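LÉEME — Mesas despejadas: notas y fichas de la colección Zanau

Versión del 8 de enero de 2019

Bienvenida o bienvenido. Si has llegado hasta este archivo es probable que hayas descargado la carpeta entera y te estés preguntando por dónde empezar, así que vamos con calma. Zanau es una colección de fichas sobre superficies de trabajo: mesas, encimeras, bancos y algún que otro tablero apoyado en caballetes, con notas sobre cómo se limpian, cómo se despejan y cómo quedan cuando ya no hay nada encima. Empezó como una libreta compartida en el taller de Ilitz y fue creciendo sin demasiado orden, hasta que en octubre nos sentamos a pasarla a limpio (nos llevó bastante más café del previsto).

Qué contiene

La colección reúne 184 fichas. Cada una corresponde a una superficie y a un momento concreto, de modo que la misma mesa puede aparecer varias veces si alguien volvió a ella más tarde. Las fichas están repartidas en 18 carpetas, una por sala, y dentro de cada carpeta van numeradas según se escribieron. No hemos querido renumerar nada, aunque falten números en medio, para no romper las referencias que la gente ya tenía apuntadas en sus cuadernos.

Además de las fichas hay un glosario corto, una hoja de cambios y este archivo. El glosario lo preparó el grupo de Güler, que venía de trabajar con mobiliario escolar y tenía palabras muy precisas para cosas que nosotros llamábamos «el pico» o «lo de atrás». Merece la pena leerlo antes que las fichas, son dos páginas y se hacen cortas.

Campos de cada ficha

sala: nombre de la carpeta, en minúsculas y sin tildes.
superficie: mesa, encimera, banco o tablero.
color: el que diría cualquiera al entrar por la puerta. Nada de cartas de color, por favor.
acabado: mate, satinado o brillante. En caso de duda se deja en blanco.
esquinas: rectas, redondeadas o mixtas.
entorno: lo que rodea a la superficie, sobre todo si toca pared.
despejada: sí, no o en parte.
notas: texto libre, y en la práctica el campo más leído de todos.

Siete de las carpetas tienen también un campo llamado «uso», que las demás no llevan. Era una idea de los primeros meses y la abandonamos, porque casi todo el mundo escribía «varios». Lo hemos conservado donde existía por si a alguien le resulta útil.

Cómo se rellena una ficha

Pedimos que se escriba delante de la superficie, sin fiarse de la memoria. Parece una manía, pero cuando se rellena de memoria todas las mesas acaban siendo blancas y rectangulares, y las esquinas redondeadas desaparecen como por arte de magia. Las esquinas nos importan mucho: en ellas se quedan las migas y por ahí se engancha el paño, y también son lo primero que uno roza al pasar con prisa.

Para las superficies claras y mates tenemos una recomendación aparte, que aprendimos a base de disgustos. Se retira primero todo lo que haya encima, se pasa un paño seco, después uno apenas húmedo con jabón suave y al final otra vez el seco, siempre en la misma dirección. Los estropajos ásperos dejan brillos sueltos que luego se ven a contraluz durante meses. Winside, que nos prestó dos salas, tiene esta pauta pegada por dentro de la puerta del armario de limpieza, y la verdad es que da gusto entrar allí.

El color se anota con la luz que haya. Un blanco puede parecer grisáceo en un rincón y algo más vivo unos palmos más allá, y eso también se puede contar en las notas — de hecho nos encanta cuando alguien lo cuenta. En cuanto al entorno, basta con decir si hay pared detrás, si hace esquina y si se ve alguna junta, que en las paredes claras suele ser lo único que ayuda a orientarse. 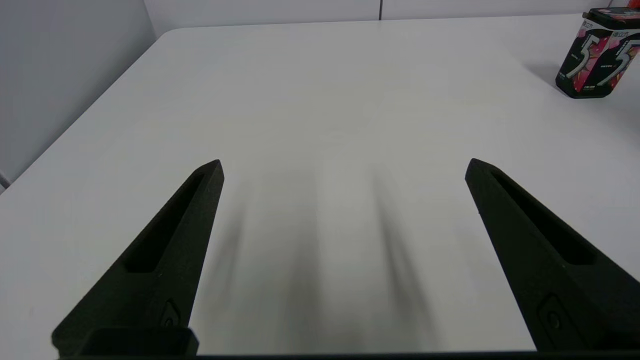 Cuando una mesa está pegada a la pared, conviene fijarse en la línea donde se encuentran las dos y apuntar si hay hueco, si hay sellado o si no se distingue. Esta última respuesta es perfectamente válida y la preferimos a una suposición.

Limitaciones

Las salas no se eligieron al azar; son aquellas a las que teníamos llave. Hay muchas mesas claras y muy pocas oscuras, y las encimeras de cocina están casi todas en la misma carpeta. En 50 fichas el campo «acabado» quedó vacío. Tampoco hay medidas: en su día se tomaron con cintas distintas, no cuadraban entre sí y decidimos retirarlas antes de que alguien encargara un mantel con ellas.

Uso y correcciones

Puedes usar las fichas, copiarlas y adaptarlas para tu taller, tu escuela o tu casa, mencionando la colección Zanau. Si encuentras un error, añade una línea al final de la hoja de cambios con el número de ficha y lo que habría que corregir. No borres la versión anterior, aunque esté claramente mal — a veces la mesa se cambió de sitio y las dos personas tenían razón.

Pendiente

Unificar «banco» y «banco de trabajo».
Revisar las notas de la carpeta de Ilitz, que mezclan dos salas.
Decidir qué hacemos con las mesas plegables.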